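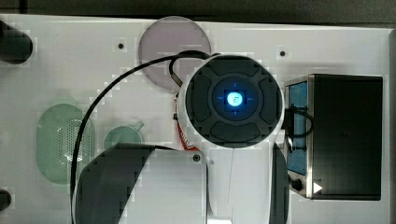 Filed under: Bench Notes / Adhesives and Coatings

May 8, 2021

Hide glue, batch 4. Continuing the open time series from February.

Purpose of this run: find out how much urea can go into the Hillach granules before the joint strength drops to a level we would not accept in a chair. Plain hot hide glue gels too fast for the four-rail assemblies. By the time the last rail is in, the first shoulder has skinned over and the clamp pressure only crushes it. Urea lowers the gel point and buys time. Salt does the same but draws moisture, and I have ruled it out for anything that will live near a kitchen.

Stock prepared last night. Granules soaked cold in distilled water, covered, in the small refrigerator. All of it had swelled evenly by morning with no hard centers. The February batches had a few hard centers, and I now put that down to using the bottom of the bag, where the granules are larger. This bag was sieved first and the coarse fraction kept back for size.

Split the stock into four jars by weight:

Jar A – no urea, control.
Jar B – low urea.
Jar C – medium urea, same ratio as the best February jar.
Jar D – high urea, double C.

Ratios are in the table taped inside the cupboard door. I am not copying them here because the last time I did that I transposed two of them and Khairul mixed a whole pot from the wrong line.

All jars heated together in the water bath, lids on loose. Bath controller is the Kanine unit. It still reads high compared with the glass thermometer, so I set it by the thermometer and ignored the display. The offset has not drifted over the winter. Someone should write it on the housing in paint marker.

Held at temperature until the urea was fully dissolved and the jars ran off the brush in a thin sheet. D was noticeably thinner than the rest. I did not correct for this with more granules. Correcting would change two things at once and the comparison would be worth nothing.

Joint preparation. Beech, one board, all blanks cut in sequence and numbered on the end grain so that pairs stay together. Faces planed, no sanding, glued within the hour. Lap joints, same overlap as before, set with the stop block. The stop block has a chip out of the lower corner and I turned it over. The overlap checked correct on every pair I measured.

Open time test. Brushed a film on a scrap face, touched it at intervals with a clean steel rod, and noted when the film stopped wetting the rod and began to pull up in strings. The change is gradual and I do not trust a single reading. What I trust is the order. A went off first by a wide margin, then B, then C. D was still wet when C had strung, and I stopped the clock on it at 30 minutes with the film tacky but usable. For chair work that is more time than we need.

Room was cool when I started and had warmed by the time I reached D, once the sun came onto the south wall. This flatters D. If the series is repeated, the order should be reversed, or the blinds closed. I would do both.

Assembly. Two coats on each face, the first worked in and allowed to soak, the second brushed on and the joint closed right away. Clamped in the Bednárik press with the waxed spacers. Squeeze-out on A was already rubbery at the time of clamping. On B and C it beaded along the full length of the joint. On D it ran, and I had to wipe the lower platen twice. The wax held up. The paper we used before did not release cleanly, and I would not go back to it.

Cleanup. Warm water and a nylon brush for everything except the inside of the press screw, where an older spill (not from this series) has set hard. I left a wet rag on it over lunch and it came away with a scraper. Please wipe the screw after use.

Sample count for the record: 31 pairs. It should have been an even division across the jars, but one blank had a pin knot inside the overlap and I discarded its pair. The short set is D. I will not replace it from another board.

Comments on the brush. The old hog bristle sheds, and I picked hairs out of two of the B joints before closing them. Both are marked with an X on the end. If they break low, leave them out of the average and say so in the notes. The new ones from Lollemport shed less but the ferrule is plated steel, and it has started to rust where it sits in the glue pot. A rusted ferrule stains beech gray. It does not matter for test pieces but it will matter on a visible shoulder. A brass or string-bound brush would be better.

Smell. Jar D had a faint ammonia smell when the lid came off after the long hold. C had none that I could detect. Urea breaks down if it is held hot too long, and I suspect the hold was longer than it needed to be. Next time I will dissolve it in the soak water before the granules go in, which should let me shorten the hold. It will also show whether the thin film on D comes from the urea level or from cooking the glue. At present I cannot separate those.

Storage. What was left of each jar has gone into the refrigerator, labeled and dated. I want to see whether C stays liquid enough at room temperature to use from a squeeze bottle, as the commercial liquid hide glues do. My guess is that it will not, and that D will. That by itself would not be a reason to choose D.

Khairul Wibisono asked whether we should run a humidity set alongside the dry one. Yes, but not from these samples. They are too few to split again. I would cut a new set from the same board, of which there is enough left for 3 pairs per jar if nobody takes it for drawer runners. I have written HOLD on both faces.

Pull tests after the full cure. No early breaks this time. In February I broke several at one day out of impatience and the numbers were scattered enough to be useless. The grips on the tester need new facing before then – the left one slipped on the last beech samples and left a polished patch instead of a bite.

When the samples are broken, record the wood failure as a share of the overlap as well as the load. A joint that breaks at a moderate load with torn fibers across most of the face tells us about the beech. A joint that breaks at the same load with a clean glassy face tells us about the glue. We have been writing down only the load, and half the earlier records cannot be interpreted.

To do:

Reface the left grip.
Order granules, same grade, and ask for the lot number.
Paint the thermometer offset on the bath.
Soak test for the urea-first method, one jar only, at the C ratio.
Check the C and D jars for liquid state each morning and shake neither.

Press is in use until the clamps come off. The spacers stay with it.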